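Clearing and Wiping a Gloss White Worktable

Notes on shared tables, dark knitwear and small items. Revised 22 May 2022.
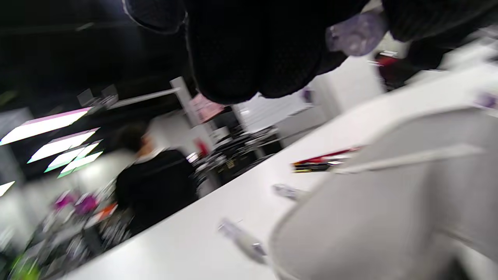

Long white table with pens or markers and other small items still out; dark knitted fabric in the foreground.

A gloss white top shows every smear under ceiling panels. It also shows lint, and dark knits are the usual source. Deal with the fabric first, then the small items, then the surface.

Fabric

Lift knitted items off by the thickest part. Pulling by a cuff or hem stretches the rib. Check the folds for caps, clips and other hard plastic bits before folding, as these snag the loops and leave a pulled thread. If a loop has already been pulled, work it through to the wrong side with a blunt needle. Do not cut it.

Fold knits flat. Do not hang them on a chair back overnight; the shoulders take the shape of the chair and need steaming to recover.

Pens and markers

Cap each one and press until it clicks. Store markers flat, or tip down if the maker says so. Separate permanent from dry-wipe: keep them in two different tubs, with the lids labelled. A permanent marker used on the wrong board is the commonest fault reported to us.

Ink on a gloss top: dab with isopropyl alcohol on white cotton, working from the outside of the mark inwards. Test under the table edge first. Some lacquers go dull.

Bottles and clear plastic

Clear items are easily missed on a shiny surface. Look along the table from one end at a low angle and they show up against the reflections. Stand bottles upright and tighten the caps before moving them. Flatten empty bags and wrappers and bin them at once.

Wiping down

Mix 13 ml of washing-up liquid into 2 litres of warm water. Wring the cloth until it no longer drips. Wipe in straight overlapping strokes along the length of the table, then go over it with clean water and dry with a microfibre cloth. Leave 12 minutes before putting paper back on it.

Avoid cream cleaners and the green side of a sponge. Both leave fine scratches that hold dirt.

Lint roller sheets work on the table as well as on the jumper.

Text: Pui-shan Lui. Marker notes: Ravinder Beaulieu.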